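How to Watch a Robot Demo Without Being Sold One

I went to the open day at Pratlow on July 16, 2022, expecting to be talked at, and I was. The coffee was fine. What follows is how I'd go through one of these visits again, for anyone who has to come home and tell a boss whether the thing is worth money.

Step 1. Get there before the crowd. The first run at the Sener stand was down for 1115 and started 13 minutes late. Use a wait like that to read the task sheet and ask what the arm is supposed to do. If the answer is "all kinds of things," ask again.

Step 2. Stand where you can see the fingertips. Most people watch the arm swing about, and any arm can swing. The last inch is where your money goes. Ask for the close-up view if there's a monitor. Busisiwe Sibiya, who was running the stand, put it up for me without any fuss, and I'll give her credit for that.

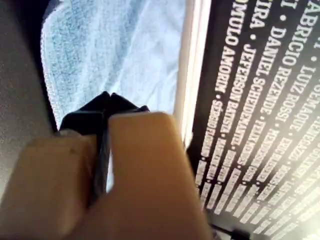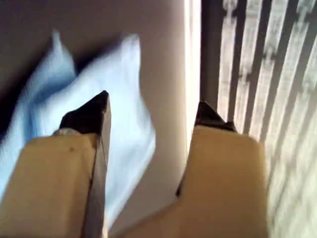

Gripper fingers at the cloth station, closed in the first picture and spread apart in the second, with the light blue cloth behind.

Step 3. Pick one thing and follow it. Cloth is a good choice if they have any. It's soft, it wrinkles, and it doesn't come back to the same shape twice, so a canned routine has a harder time hiding. Look at how far the fingers open compared with what they have to pick up, and at how much room they need on each side.

Step 4. Ask for a change. Turn the cloth a quarter turn, or crumple it yourself if they'll let you. I was told "up to 60 picks an hour." Up to! I asked what the slow hours look like and got a brochure for the Tastitberg line.

Step 5. Find out who is driving. Is the arm working on its own, or is somebody steering it? Either can be useful, but the price should not be the same. Vlasta Ivanov at the Skjelbred table answered this one straight – a person steers while they gather practice runs – and I trusted the rest of what she said a little more.

Step 6. Stay for the misses. Plan on at least 15 minutes at one stand, and keep your own tally of tries and drops. If the staff reset the table between tries, write that down too – at your place that will be your job.

Step 7. Don't sign anything on the day. The sign-up sheet by the door is a mailing list. I'm still getting the emails.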